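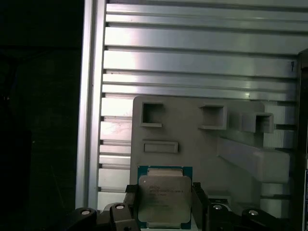
Processor chip, with aluminum rails behind it

Jokinstead Community Boards > Town and County > Elections
Thread: Should the observers' report come out before the runoff?

marlow_creek
Monday, November 30, 2020
Hi everyone, I hope you all had a good holiday, even if it was a smaller table than usual. I've been going back and forth on this for days, so I'm finally putting it here where people have more patience than my family does. As most of you know, the Skiltevis group sent observers to all 14 polling places in the county this month, and I was at the Hestutness school from before the doors opened until the last tape was signed. I thought it went well! The lines were long but friendly, and the clerk's people answered every question I had, including a couple I probably should have looked up myself.

Now we hear the report won't be published until February, after the runoff for the county seat is over and done. I understand that writing takes time, but it seems to me that if there are things to fix, the time to say so is while they can still be fixed. What do others think?

pinto_beans_again
I'm with you. At my polling place the sign for the accessible entrance pointed at a locked door for most of the morning. That's the kind of thing you want in writing before people come back and vote again, and it doesn't take 50 pages to say it.

OldMillRoad
I'll be the grump, I suppose. I've done this kind of observing in three different counties over the years, and the worst thing we ever did was put out a "preliminary" statement between two rounds. Both campaigns grabbed a sentence each and ran with it, and for two weeks we were the story. The observers are there to watch and write down what they saw. If a door is locked, you tell the head poll worker right then and it gets opened, and later it goes in the report with everything else.

pinto_beans_again
We did tell the head poll worker. She was very nice about it and said the key was with the school district. It stayed locked until nearly lunch.

OldMillRoad
Well, that's fair, and I'm sorry to hear it. I'd still send that one straight to the clerk in a letter and leave the press out of it.

marlow_creek
A letter! I hadn't thought of a letter. Would it be public, though? Anything sent to the clerk can be requested, as far as I know, so you'd end up with half the report floating around anyway, minus the parts where we say how well most things went. And those parts matter to me. The folks at Hestutness worked a very long day and I'd hate for the only thing anyone reads to be a list of complaints.

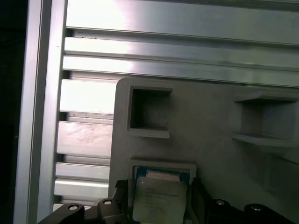
Replies, page 2

Octavio Leiva
Good evening, all. I'm one of the people putting the report together, so let me say where we are, with the warning that I'm only speaking for myself. We have forms back from everybody except the 2 observers at Arancibia Hall, and theirs are in the mail. The draft has four recommendations so far: clearer signs, more space for people waiting indoors, a posted schedule for the absentee count, and better training on provisional ballots. None of it changes any result, and I'd like that understood, because I've had some odd phone calls.

My own preference was a short statement now and the full report later. I lost that argument, fairly, and I can live with it. I do like the letter idea and I'll bring it up on our next call.

tansy_and_rue
Thanks for coming on here, Octavio. Can I ask about the absentee count? My neighbor went down to watch and was told it had started an hour earlier than she'd heard. I don't think anyone meant anything by it, but she drove home pretty upset — and she's not a person who upsets easily.

Octavio Leiva
Yes, that's where the third recommendation comes from. The time had been changed and the new one was only on the door of the building. If she'd be willing to write down when she arrived and what she was told, I'd be glad to have it.

tansy_and_rue
She will, she's already got it in a notebook.

OldMillRoad
For what it's worth, I'd put my name to a letter on the signs and the count schedule, so long as it goes to both campaigns on the same day it goes to the clerk. I still say hold the report.

marlow_creek
And I still say don't, but I'd sign that letter too. I'll type something up tonight after supper and post it for people to pick at. Pinto, could you send me which door it was, north side or parking lot side?

pinto_beans_again
Parking lot side, next to the bike rack.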